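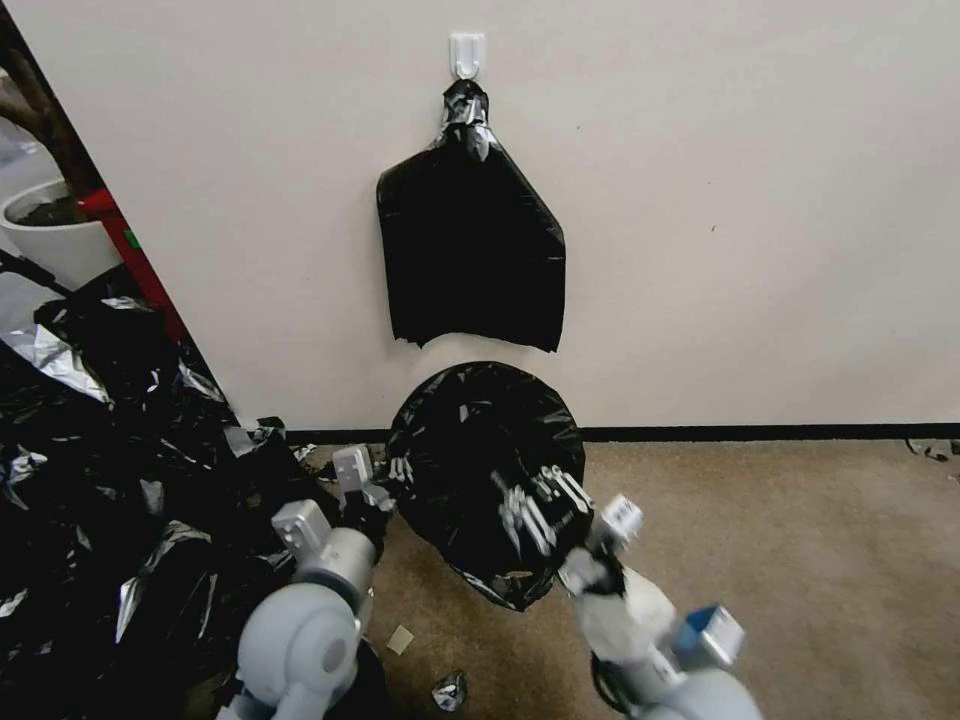 Ticket: Bag tracker reports "bag acquired" on the wrong plastic
Product: Eria perception server, with Nitow bimanual planner
Site: Gatchalian test room
Status: Reopened
Priority: Normal (we asked for High)

Original report

After the March update, Eria confuses the target bag with any other black plastic in view. Our task is to take a black trash bag off a wall hook and get it into a bucket with both arms. We have a big heap of black plastic sheeting on the carpet to the left of the work area, and it stays there on purpose. Under the old release the tracker handled that fine. Under the new one the object ID for the hanging bag jumps to the heap in the middle of a motion, and Nitow happily plans to it.

The release notes say "improved handling of deformable objects in clutter." I would like to know what clutter it was tested in.

Steps to reproduce

1. Start Eria with the stock config. No overrides.
2. Hang a bag from the hook and wait for a stable ID.
3. Send grasp_edge to both arms.
4. Watch the ID for the left arm's target.

We ran it 13 times. In 4 of those the left target moved to the heap, and the log still said "bag acquired" at high confidence.

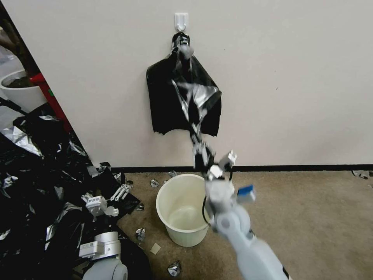 Right gripper on a twisted strand of the bag, left gripper resting on the heap.

Reply from Grelton support

Thanks for the detailed report. This is usually a lighting issue. Please recalibrate the head camera, increase the diffuse light, and retry. If the problem continues, clear the heap from the work area.

Our reply

The lighting is even. We recalibrated anyway, and the reprojection error was the same before and after to the second decimal. As for clearing the heap, a tracker that needs the room tidied first is not much use to us. We bought it for rooms that aren't tidy.

Could someone look at the mask output? It's in the bundle we uploaded. The hanging bag and the heap are separate blobs until one arm crosses between them. Then the mask runs along the arm and joins the two, and whatever comes out the other side keeps the old ID. That looks to me like a merge rule with no check on distance. I can't see the source, so I may be wrong, but "lighting" doesn't explain why it only happens during arm occlusion.

Reply from Grelton support

Engineering suggests setting merge_area_max to 4,000 and enabling tension_check in the Nitow planner. Tension check compares wrist force on both arms and will reject a grasp where the two grippers are not holding the same object.

Our reply

Tried both on Tuesday.

merge_area_max: the ID jumps stopped. The tracker also stopped following the bag whenever it folded over itself, and bags do that constantly. I wouldn't call it fixed.

tension_check: better idea, poor defaults. It's no help until both arms have already closed on something, so it can't prevent a bad reach. With both grippers on the lower part of the bag and a strip of plastic pulled tight between them, it should be an easy pass. We still got "objects differ" 3 times on that pose. My guess is that it reads the load going up to the hook as a second object, because the check seems to assume nothing is holding the bag except the robot. Please confirm. If that's the assumption, it ought to be in the docs.

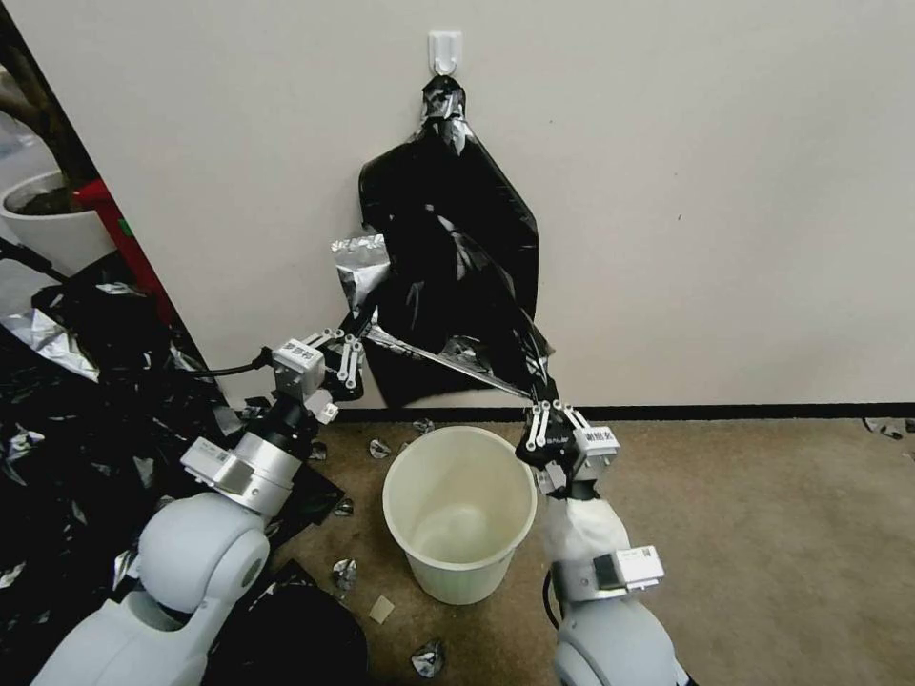

Workaround in use (not a resolution)

We froze the hanging bag's ID at the hook. The hook doesn't move, so we pass Eria a fixed anchor point and throw out any mask that isn't connected to it. Settings:

anchor_mode: static
anchor_source: manual
merge_area_max: default
tension_check: off

After that we home both arms low, grippers open and clear of the bag, and let the tracker settle before sending anything to Nitow. If an arm starts out in front of the bag, the first mask is bad and everything after it is bad too.

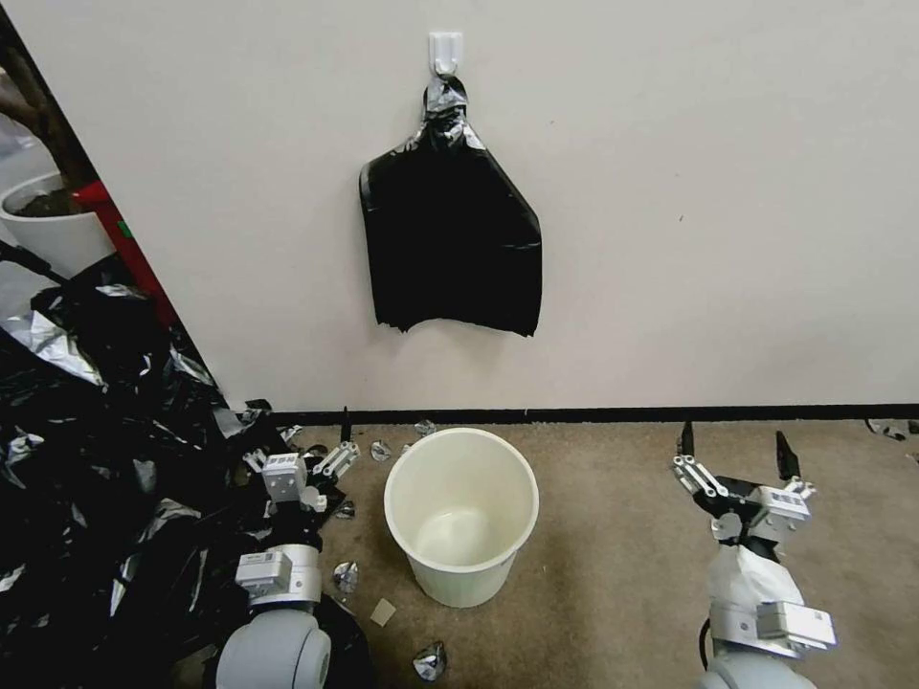 With the anchor on, the ID has stayed put through the approach and the first grasp. The obvious hole is that it dies the moment the bag leaves the hook, so the whole second half of the task runs with no reliable ID at all. We also had a couple of masks that took in foil scraps near the bucket. They were small enough for the planner to ignore, but they shouldn't be in there.

Still open

- Why does the merge rule follow the robot's own arm? Self-filtering is on, and the log claims it's working.
- Why is confidence still high after a jump? If that number only measures how sure the tracker is that it sees plastic, please rename it.
- Can tension_check be told about a fixed support such as a hook?
- Can we get the previous Eria build back in the meantime? Asked twice, no answer yet.

Please don't close this one as "resolved by configuration" again. We are staying on the workaround until there's a build to test, and I'll rerun the same steps on it with the heap left where it is.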